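okay so a few of you asked how the sourdough thing is going and I have been putting off answering because the answer is long, so get a cup of something and settle in, this is going to be one of those threads

first, for anyone new: I started a starter in March. Her name is Pandora, because I was warned not to open the jar too often and I opened the jar constantly. She lives on the shelf by the window in an old pickle jar with a cloth on top

the flour I use is from Pundura, which is the little mill shop two streets over from me, next to the shoe repair. They sell it in paper sacks with the month stamped on the side and they will absolutely talk you into the rye if you stand still long enough. I have stood still long enough many times

for the first few weeks nothing I baked was bread. I want to be clear about that for anyone at that stage right now. I made flat things. I made one thing that was raw in the middle and burned on the bottom, and we ate the edges with soup and said nice things about the soup

what changed it for me was slowing down, and I know everybody says that and it made me want to throw the jar when people said it to me. But I mean a particular kind of slow. I had been going by the clock in the recipe, and the recipe was written by somebody with a much warmer house than mine

my place is drafty. In March it was cold enough that I wore a hat to do dishes. So when a recipe said the dough would be ready in four hours, mine was just sitting there like a wet stone, and I'd shape it anyway because the recipe said so

now I leave it until it looks puffy and jiggles when you nudge the bowl, and if that takes all day then it takes all day. Usually I mix before breakfast and shape after supper. In July it went so fast that I came back from a walk and it was climbing out of the bowl, so you do have to keep an eye on it in summer!

numbers, for the people who like numbers (hello, I see you, I love you). My everyday loaf makes two and goes like this: 1000 grams of flour, 700 of water, 200 of starter, 20 of salt. I use mostly white with a couple of big handfuls of the rye swapped in, and I've stopped weighing the rye

3 sets of folds in the first couple of hours, then I leave it alone. I used to do six or seven because I liked doing it, it's very soothing, and the bread was no better for it. I still sneak in an extra one if I've had a bad day

shaping I am still not good at. My mother could shape a loaf while arguing on the phone, and I have to hold my breath and talk to myself. Flour the counter less than you think. Flour the basket more than you think. Rice flour if you can get it, it doesn't soak in the same way

somebody asked about the pot. It's a plain old cast iron one with a chipped lid that came from a yard sale in Wike, when we were up there for the apple weekend. The lid doesn't match the bottom but it sits down tight and that's all I ask of it. Lid on for the first half, lid off for the second, and I go by color at the end

I like it dark, darker than the people I live with like it, so we have reached an agreement where one loaf comes out early and the other one is mine

oh and the discard! please don't throw it all out. Pancakes, crackers, the scallion thing I posted last month. Crackers are the easiest: discard, olive oil, salt, whatever seeds are rattling around the drawer, spread it thin and bake it low until it snaps
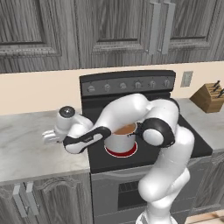
Juniper: can I ask what you do with the starter when you go away? mine went gray on top after one week at my sister's and I cried a little

oh Juniper, I would have cried too. If it's gray liquid on top, that's only hunger, pour it off or stir it in and feed her twice and she'll very likely come back to you. If it's fuzzy or pink, I'm sorry, that one has to go, and the jar needs a proper scrub

when I go away I feed her thick, much more flour than usual so it's nearly a dough, and put her in the back of the fridge. She did 9 days like that in August and was bubbling by the second feed. I also keep a little bit dried on parchment in an envelope in the spice drawer, just in case

next I want to try a seeded one, with sunflower and flax soaked overnight, and I have a sack of spelt from Pundura that I bought in a weak moment and have no plan for. If you have a spelt loaf that you love, please send it my way, I'm mixing again tomorrow morning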